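Horkbridge Owners Forum > Renos > Bathroom with no window, timber look walls

plankton_19
Doing up the small bathroom at the back, no window. Want timber look planks on the walls but worried about mould behind them. Colour I'm after is the pinky mauve, with beige tiles on the floor. Like so

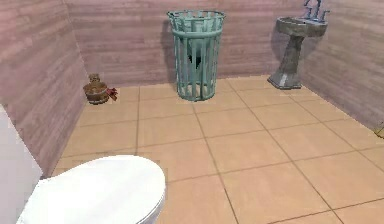

Re: Bathroom with no window

Lesia Hordiienko
Waterproof first, cladding second. Get the certificate off whoever does it. Ours cost 2000 and worth every cent, the last owner skipped it and the hallway carpet rotted.

grout_expectations
Disagree on cladding full stop. Tile it. Pulled planks off a place in Cleltness in April, black as your boot behind. Nine years old, that job.

plankton_19
Tiling all the walls is out of budget tho. Fan would be going in above the loo, on the wall next to the door.

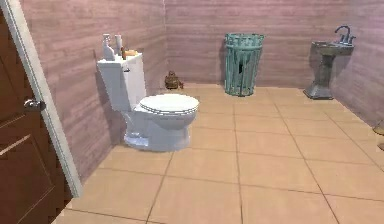

Balogun
Fan is only as good as the ducting. Don't let the sparky vent it into the roof space, it has to go outside. And undercut the door, no air in means no air out.

grout_expectations
Fan won't save you if the joins leak – silicone every one, redo it every 4 years. Who does that

Lesia Hordiienko
I do. Takes an arvo.

plankton_19
Ok leaning planks plus a decent fan on a timer. Last one, do I run them behind the basin or stop and tile a splashback? Pedestal type, dark grey-green.

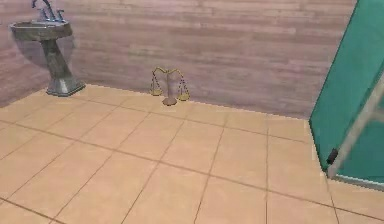 Vekivham
Splashback, even just a short one. Water sits behind the taps and you cant get a cloth in there.

grout_expectations
Finaly something we agree on. Still reckon you'll be tiling the lot eventually.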